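Clanport Pet Clothing Library – Frequently Asked Questions
Last updated 11/14/22

What is the clothing library?
We lend coats, vests and sweaters for dogs and cats. You borrow a piece, use it, and bring it back. We have 900 members and 700 pieces on the books.

How long can I keep something?
Each loan is 14 days. You can renew it once, either by phone or at the desk, unless another member has asked for it.

How many items can I borrow?
Up to 3 at a time per household.

Do I need to wash things before I return them?
No. Please shake off hair and mud and put the item in the return bin as it is. We wash everything here with unscented soap. If your pet has had fleas or a skin problem, tell us so we can wash that piece separately. 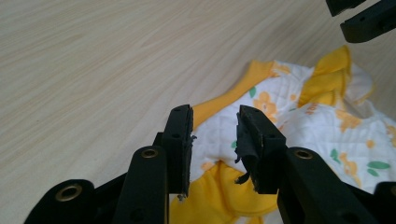
Late returns are fifty cents a day. We stop charging once the fee reaches five dollars, but you can't borrow again until it is paid.

How do I find the right size?
Measure around the widest part of the chest, then from the base of the neck to the base of the tail. Go by the chest number if the two don't agree. Breed charts are a poor guide – two beagles can be a full size apart.

Can I try things on my dog first?
Yes, at the Busport branch. The Tamayo Street branch is pickup only.
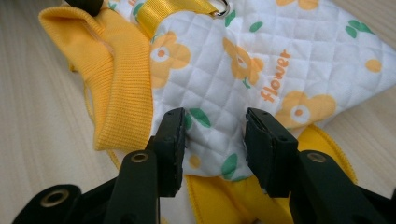
Small pet garment, quilted, flower print.

Do you take donations?
Yes, if the closures work and there are no holes. We don't take collars, leashes or bedding. Heavy winter coats are accepted until the end of March.

Who do I contact about a damaged item?
Ask for Rangi Hinds at the Busport desk. Normal wear is free.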